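When a Game Closes, Its Players Deserve More Than a Notice

Jan 24, 2023

The announcement that the servers for Drinthorpe will go dark at the end of August was four sentences long. It thanked the community, gave a date, and directed players to a page of common questions, most of which concerned refunds. For a game that has been running for six years, this was a thin farewell, and it is becoming the normal one.

The publisher, Gamage, is within its rights. Online games cost money to run, and the audience for this one has been shrinking. No company can be expected to keep a service open forever for the sake of a loyal few. The question worth asking is what a studio owes to those few once the decision has been made. 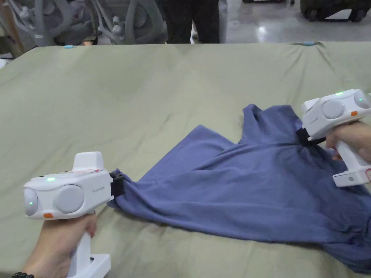
At present the answer is very little. The license agreement that players accept on their first evening states that access may be withdrawn at any time. When it is withdrawn, the maps, the guild halls and the written histories go with it. Rafsan Sikder, who led one of the larger guilds, kept a record of 1,416 player events held inside the game. The record survives as a spreadsheet. The places where those events were held will not.

There is a better model, and it is not an expensive one. When the small studio Arndale retired its trading game Sornthorpe, it released a version of the server software that players could run for themselves. Piyumi Kodikara, then the studio's technical director, has written that the work took two engineers almost four months, most of it spent removing code licensed from other companies. The studio gave no promise of support and has provided none. The game is still played. 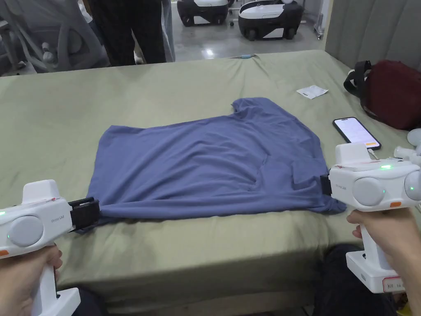 Publishers commonly object that a release of this kind exposes them to legal risk. The objection has some weight, particularly where music or outside software is involved, but it is weaker than it sounds. Most of the difficulty comes from leaving the matter to the final weeks, when the staff who understand the code have already been let go. Closing a game well is closer to housekeeping than to engineering. A T-shirt spread flat on a bed, with a grip on each of its two lower corners, is already in fair order for folding, and a code base can be kept in similar order if someone is asked to keep it so. Licensed parts can be held separate from the start. A list of them can be maintained. None of this requires unusual skill, only that a manager regard it as part of the job.

A second objection is commercial. An old game that remains playable may compete with the new one its publisher wishes to sell. Denise Garside, a former producer at Gamage, made this argument at a public discussion last year, and she deserves credit for stating it plainly. Still, it is an argument about convenience. Players who have paid for six years of expansions are not a threat to be managed, and many of them are the very customers a new title will need.

The industry should therefore adopt a modest standard. It need not wait for legislation, although Marcela Vaněk and other consumer advocates have begun to press for it. Trade bodies are able to write such rules for their own members, and several already do so for age ratings and the sale of in-game currency. The terms below would be a reasonable place to begin - they ask for planning and candor, and they leave the decision to close where it belongs.

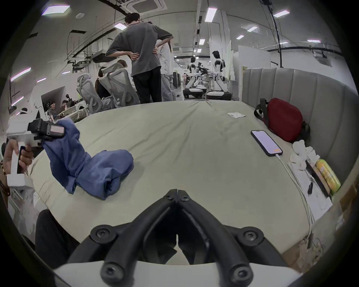 What a Closing Standard Should Contain

A publisher should give at least six months of notice before an online game is shut down, and should stop selling subscriptions and in-game currency on the day that notice is given. It should state, at launch, whether a private server release is planned. Where no release is possible, it should allow players to export their own characters, messages and creations in a form that can be read without the game.

Taha Kettani, who has archived several closed games in his own time, would go further and require that a complete copy be placed with a library. That proposal merits a fuller hearing than there is room for in this column. For the players of Drinthorpe, any of these measures would have to be agreed upon before August, and Gamage has not yet replied to their letter.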